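## Finger pads, round three

November 29, 2022

If you've been following the hand-held gripper saga since January, you'll know we have been stuck on fingers. The linkage has been good for ages, the pivots don't wander any more, and the trigger feels lovely after Malachy Cullinane reworked the spring. But fabric kept beating us. Hard things were easy — cups, remote controls, a shoe. Give it the edge of something soft and you were never sure what you'd get.

So this month we went all in on cloth, and I have to say it's the most fun I've had on this project!

We tried three sets of pads. The Padau ones are the smooth grey silicone we started with. The Rulance ones are blue rubber, and the Odwood ones are a foam that Ailbhe Mulligan cut by hand (thank you, Ailbhe, and sorry about your good scissors). We also did some runs with a pad on one finger only, which was Thắng Kiều's idea and which I was a bit rude about at the time. I take it back.

The rule was simple. Pick up the cloth by an edge or a fold, lift it clear of the bed, hold it, and put it down somewhere else without dropping it. Every pad set got 60 tries on each kind of cloth, and we wrote down every slip, including the ones where the person holding the gripper clearly just rushed it. Between the proper tests and all the mucking about, the logger now has 3,321 grasps in it, and Anselmo Bravo has been through the lot.

Blue pads at work on the bed, both times on dark teal cloth and both times going for a folded edge:
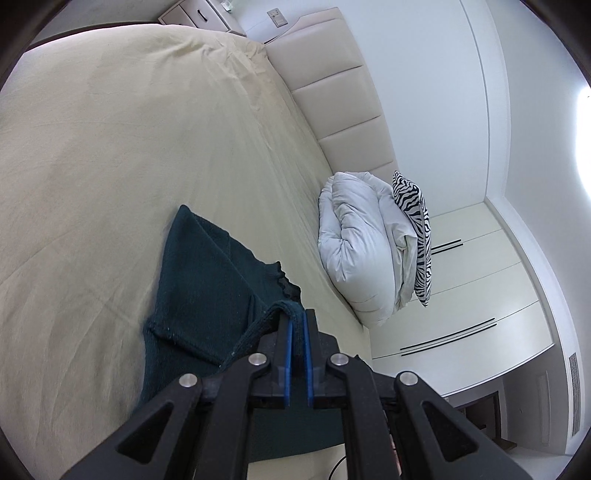
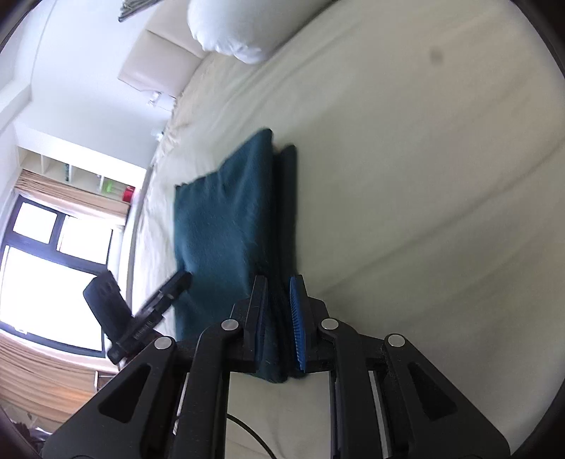

Knits turned out to be the big surprise for me. I'd expected them to be the worst of the lot because they stretch, and you lift and lift and nothing seems to leave the bed. With the smooth silicone that's pretty much how it went. The blue rubber was a different story. It bites into the stitches and you can feel it through the handle, a sort of firm little catch, and then you know you've got it. Senan Tully did an entire run on knits without a single drop and was unbearable for the rest of the afternoon.

Towels are more about thickness. One layer is easy with almost anything. A folded stack is harder, as you have to decide how many layers you're taking, and if you come in too shallow you peel off the top one and the rest stays behind. The foam pads were weak on this. They squash nicely but they won't slide under an edge, so you end up shoving the towel along in front of you. Running one padded finger against one plain one was much better than I thought it would be — the plain finger slips in underneath and the rubber does the holding. Thắng would like it noted that he called this in the spring.

Bedsheets are still a nuisance. When you want a towel that's lying on a sheet, you often get a pinch of sheet as well. Anselmo tagged 149 of those in the log, and they're spread across every pad we own, so I don't think the rubber is to blame. My guess is approach angle. Coming in flatter seemed to help me, but Malachy has the opposite habit and gets much the same numbers, so take that with a grain of salt.

A few bits for anyone building along at home:

- Glue the rubber on with the fingers open, then leave them open overnight. Ours crept when we closed them early.
- Tape the cable down where it leaves the lower arms. It will catch on a drawer handle sooner or later.
- Check the pivot screws every couple of hundred grasps. Mine had backed off half a turn.
- Lint builds up on rubber faster than you'd think. A damp cloth between runs brought the grip straight back.

We've settled on the blue rubber as the standard fit for now, with the one-pad version as an option for anyone doing folded stuff. The new finger files are in the shared folder under Ó Súilleabháin, which is the name of this build (Ailbhe's pick, and you do have to spell it properly to find it). The old ones are staying up as well, for those of you who've already printed them.

Next on the bench is the controller. Senan wants to compare two ways of recording finger width, and I want to see if we can pick up that little catch in the data as clearly as you feel it in your hand. If you've got a gripper built and a free evening, drop me a line and I'll post you a set of pads. I'd especially love to hear from anyone with stretchy sportswear — we haven't touched that yet.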